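Thursday, Misico open day, notes for the group

Got there late (parking at Abubakar is a mess, take the shuttle) and walked in on the middle of Jayanthi Pinto's talk, so I missed the intro. The room was packed! Their bench is the one I wanted to see anyway: two arms, white table, white wall, and barely anything to clutter up the view. 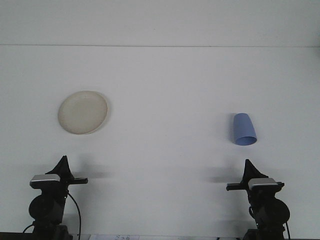 Misico bench, plate and cup between the two grippers.

Jayanthi calls the controller Irkonine. It runs both arms off one clock, and she says they've logged 1,120 runs on it since January, with a goal of 2,000 before they touch the gripper design again. I asked how long it takes to swap an arm and she said 17 minutes if the cables behave. Ours takes me most of a morning, so I'm jealous.

I moved over to the side for a better look at the cabling. They leave way more slack at the wrist than we do, and I kept wondering if the loops ever snag. She said they do, sometimes, but tight cables were worse and they went through a bunch of connectors last year.
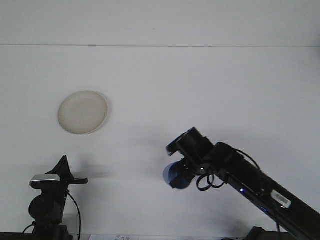

Right arm reaching in over the table. Note the cable loops under the wrist.

Somebody from Costolness asked about lighting and we got a long answer, the gist being soft light from overhead and keep the shadows weak. I think our desk lamps have to go. Also asked about the cup, and why tip it over when upright would be easier. Jayanthi's take is that an easy cup teaches you nothing about your wrist angles, and I kind of agree with her.

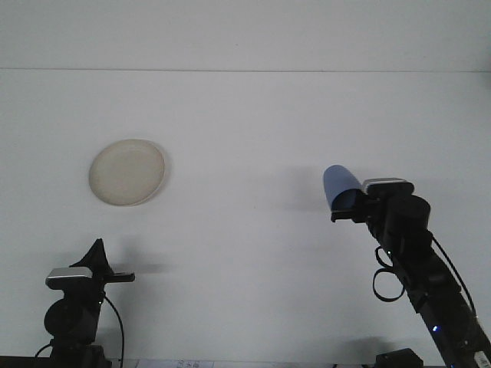
To do back home

- Re-route the wrist cables with some 13 cm of extra slack, then try the far corners of the table
- Ask Jayanthi for the clock sync write-up, she offered
- Try a tipped cup on our bench
- Price a big overhead panel light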